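We use cookies to remember your reading preferences. Accept all | Manage settings

Home Drinks and the Working Table: Notes from Clenden and Curnholm

4. Where things get put down

4.1 Ice and glasses

I came to this part of the study thinking it would be the dull bit. I had the interviews, I had the shopping lists people had kindly kept for me, and I assumed that where somebody puts a bowl of ice while making a drink would take me a paragraph at most. Then I sat down with the Clenden notes one evening in September and found I'd written "ice, again" in the margin so many times that it had to have its own section.

Across the eight households I logged 726 puttings-down (Tadeo Rivadeneira calls them "landings", which is a nicer word, and I've pinched it from here on). A landing is any moment when a thing leaves the hand and stays on the table or on something else that's on the table. Picking a spoon up and putting it straight back counts as one. Sliding a bowl along doesn't count, though we argued over that for ages and the Curnholm coding was done twice because of it.

Ice has more say over the rest of the table than anything else I looked at. It's the one ingredient with a clock on it, so people fetch it last, and by then all the sensible places are taken. In the Clenden kitchens it mostly ended up at the back or off to one side, wherever there was a gap wide enough for the bowl. The glass, meanwhile, had usually been out from the start. People like to see it waiting! Several told me they couldn't get going until the glass was standing there, and a good few put it on a tray, even when the tray was going nowhere. I do it myself. A stemmed glass on bare table looks to me like something I'm about to knock over with my sleeve, and a tray with a bit of a rim gives me the feeling (probably quite false) that I'm being careful. A folded cloth next to the tray does the same job for my nerves.

So the glass gets the good spot and the ice gets what's left, and the hand then has to travel between the two with something cold and slippery in it. 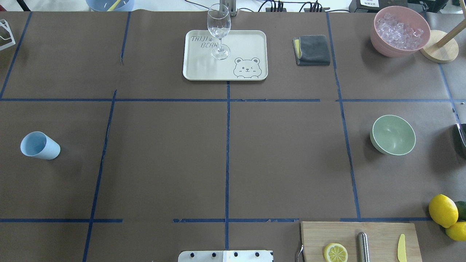

Barry Entwistle thinks I'm making far too much of the travelling. Ice, he wrote to me after reading a draft, wants to be as far from the cloth as you can get it and as near to your good hand as you can bear, and everything else on the table can lump it. He added that he has never owned a tray and has broken one glass in his life, which was in the sink.

I've kept his comment in because it's a fair challenge and I can't fully answer it. My landings tell me where things stopped. They don't tell me how annoying it was to get them there. What I can say is that the Curnholm households, who tended to keep ice on the same side as the hand that used it, talked about melting less in the interviews, and talked about clutter more. Whether one leads to the other I really don't know, and with so few homes I'd be daft to pretend.

4.2 The board and its neighbours

Chopping boards were coded using the Riquelme sheet, which we adapted slightly. The original sheet treats a board as a surface only, something you cut on. In our kitchens it was nearly always a surface and a shelf at once. Things were parked on it that had nothing to do with cutting: bottle tops, a teaspoon, in one case somebody's reading glasses. I added a column for "parked" and it filled up faster than any other column on the page.

Whole fruit behaved differently. It hardly ever sat on the board before it was wanted. It sat next to the board, in a little huddle, close enough to reach without looking. Nobody had asked for this in any recipe and most people were surprised when I mentioned it. The huddle also picked up hangers-on, by which I mean fruit with no part in the drink at all, bought in the same shop and tipped out of the same bag. An avocado beside two lemons is a good case of what I mean by neighbours, and Figure 1 has just such a group.

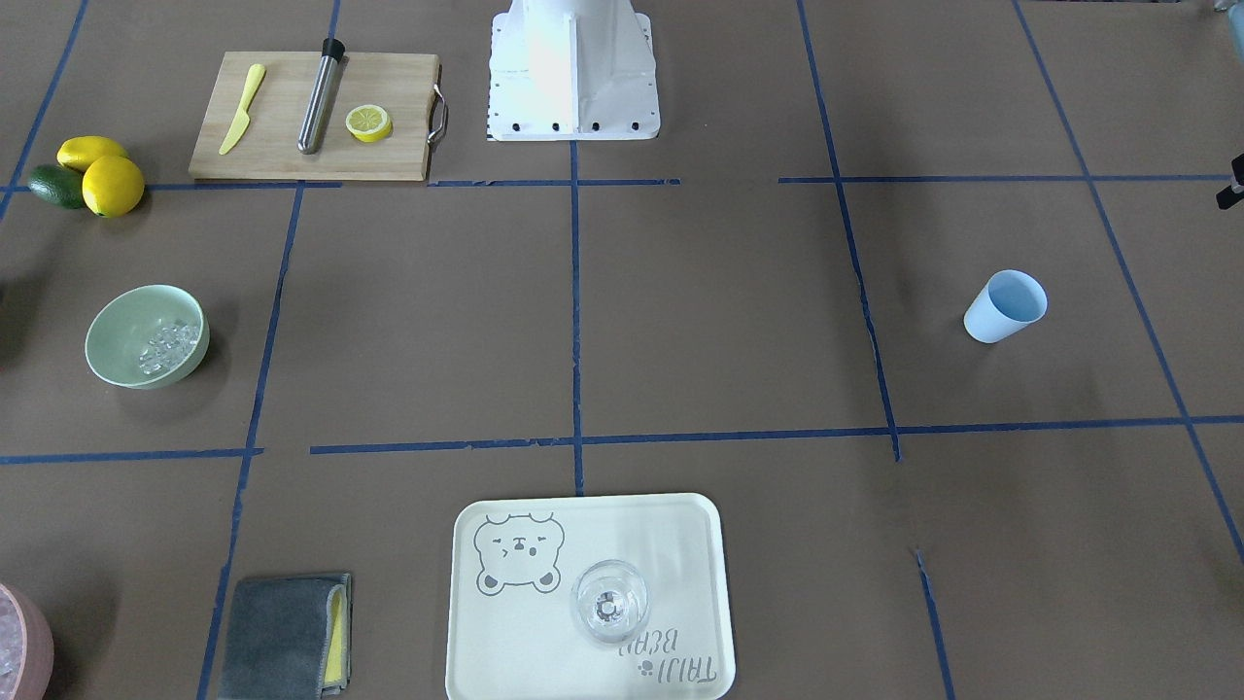 Figure 1. Lemons and an avocado beside the cutting board, with a bowl of ice in front.

The coding rule for a huddle was simple. If I could cover the lot with one tea towel folded in half, it was a huddle, and if I couldn't, it was just fruit on a table. Tadeo wanted a proper distance in centimetres and he may well be right, but the towel was always to hand and the ruler never was. For anyone repeating this, my towel came from the Filtcombe pilot pack and is a perfectly ordinary size. I'd also weigh the fruit next time. We had a vague note saying the lemons came to about 100 grams each, made by eye, and it's no use to anybody.

Jugs caused the only real gap in the data. Every household was given the same 900 ml jug so that water could be measured alike, and three of them took against it straight away and went back to their own. I've left those landings in, marked with a J, and they don't change the pattern for the board. 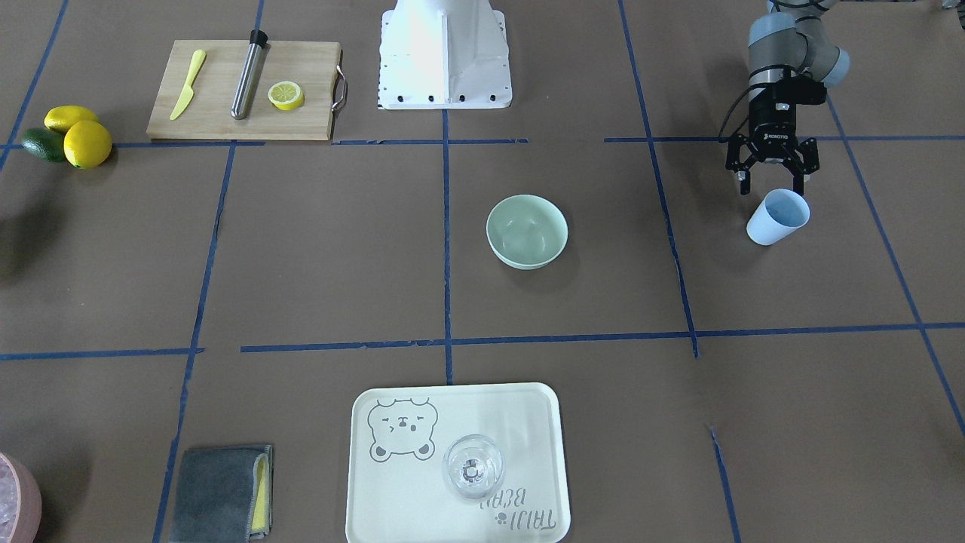 Cutting ahead of time was where people disagreed most. One camp sliced everything before the ice came out, so that the wet work was over and they could wipe down. The other camp cut each slice as it was needed, and told me quite firmly that a lemon slice left lying about loses its point. What both camps shared was a habit of leaving the tool on the board after the cut, and that's the thing I'd most like somebody to look at properly. Once the yellow knife, the steel tool with the black cap and a slice of lemon are all lying side by side, I count that board as a shelf, and if it were mine I'd be shuffling something along before I cut again. I coded each of these shuffles as a slide, so none of them reached the total, and I now think that was a mistake. The rule we'd fought over so hard hid the busiest bit of the table.

I've gone back through the Curnholm notes to see if the slides could be rescued. Some can. The written notes mention them in passing ("knife over, lemon back") but only when I happened to be feeling thorough, which was mostly before lunch. The Clenden notes are patchier still. For the moment the slides are listed separately at the end of the coding sheet, and the totals in this section are for landings only.

3 comments | 8 shares

Contact the author | Copyright and reuse | Back to top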